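Ticket: Label printer skipping every second label after driver update
Product: Perlow thermal label printer, shipping desk
Opened by: Damián Varela
Priority: was High, now Normal
Status: Waiting on customer

8:40 am
Printer at the shipping desk feeds two labels for every one it prints. First one prints fine, next one comes out blank, then a good one again. Started after the driver update pushed last night. Before that no trouble since we set it up in November. Orders stacking up, please call the desk and not my cell.

8:52 am — support
Hi Damián, thanks for the report. Can you tell us the label size set in the driver, the size of the labels loaded, and whether the blank one also shows up on the self test? To run the self test, hold the feed button while you switch the printer on and let go when the light blinks.

9:10 am
Self test is fine. No blanks. So it's not the sensor, right?
Driver says 4 x 6. Labels are 4 x 6. Same roll as yesterday.
Also tried: power off, power on, other USB port, other cable. Same thing.

9:15 am — support
Right, a clean self test usually means the sensor and the roll are OK. Two things to check next:

Open the driver settings, go to the Stock tab, and look at Media Type. It should say Labels With Gaps. The update sometimes puts it back to Continuous.

Then look at Page Setup in Indero (the shipping program) and make sure it isn't adding its own bottom margin.

9:31 am
Media type WAS on Continuous. Changed it. Printed a batch of 8, got 8 labels, no blanks. Great.
Then printed the next batch and the blanks are back. Checked the Stock tab and it's on Continuous again. I didn't touch it.

9:34 am
Correction, it goes back when I close Indero and reopen it. If I leave it open the setting holds.

9:40 am — support
That helps a lot. Sounds like Indero is sending its own saved printer profile each time it starts, and that profile was made with the old driver. Please try:

Close Indero.
Set the media type in the driver under Printing Defaults, not Printing Preferences. They look the same but only Defaults applies to everyone on the PC.
Open Indero, Settings, Printers, pick the printer and click Forget Profile.
Close, reopen, add the printer again.

10:05 am
Forget Profile is grayed out. I'm not an admin on this PC. Asked Mastanov, they do our IT, waiting on a call back. Meanwhile leaving the program open and telling everyone on the desk not to close it. Taped a note to the monitor.

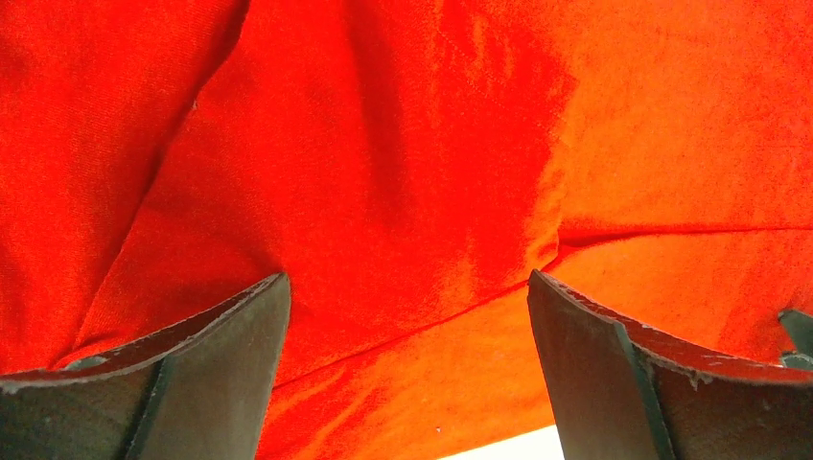

11:20 am
Mastanov called back and remoted in. Forget Profile worked once they logged on as admin. Re-added the printer. Closed and reopened three times, setting stays on Labels With Gaps now.

New problem. Labels print but everything sits too low, the last line of the barcode text gets chopped off. Carrier will reject these. Scanner on the desk reads the barcode OK but the number under it is half gone.

11:28 am — support
Good news on the first part. The low print is likely the vertical offset. When the printer is added again it can pick up a default offset. Where is it set now? Stock tab, bottom right, "Top offset".

11:33 am
It says 21. No unit. Is that dots or mm??

11:36 am — support
Dots. It should be 0 for your stock. Please set it to 0, Apply, and run the calibration from the Tools tab. The printer will feed a few blank labels while it does this and that is normal.

11:50 am
Set to 0. Calibrated. Text is all there now. Label is centered as far as I can tell, holding it against one from last week.
Did 30 or so since, all good.

12:15 pm
Spoke too soon. Rugemalira labels (the return labels, different template) still print low. Regular ones fine. Same printer same roll.

12:22 pm — support
Does the return template have its own printer settings? In Indero open the template, File, Template Properties, and see if "Use printer default" is ticked.

12:41 pm
Not ticked. It has a custom page height of 171 and regular one has 152. No idea who set that or when. Ticked the box, height went to 152, prints fine now.
But why did it print ok before the update then

12:48 pm — support
Best guess — the old driver ignored the page height a program sent and used the gap sensor to find the end of each label. The new one trusts the program more. So a wrong height that did no harm for months now shows up as a shift, or as a blank label if it's far enough off. We've seen it on other sites after this update.

If you have other templates, check the same box on each of them. Anything with a height over 152 on 4 x 6 stock will give you trouble.

1:30 pm
Went thru the templates. Two more had it unticked, fixed both. One is for the small 2 inch labels we dont use anymore, left that alone.

Ran the backlog, 200 labels, no blanks and no cut off text. One jam near the end but that was the roll running out and the tail was taped to the core.

Can this be lowered to Normal. Not closing yet, want to see it survive a restart tonight.

1:37 pm — support
Lowered to Normal. Two requests before we close:

After the restart, please check the Stock tab before anyone prints. Media Type should be Labels With Gaps and Top offset should be 0.

Ask Mastanov to save a copy of the driver settings (Tools, Export Settings). If the next update resets things, they can load the file and skip all this.

1:44 pm
Will do. They want to know if they should hold back the next driver update on this PC or let it run?

1:52 pm — support
Let it run, but export the settings first. Setting status to Waiting on customer. Reply here after the restart and we'll take it from there.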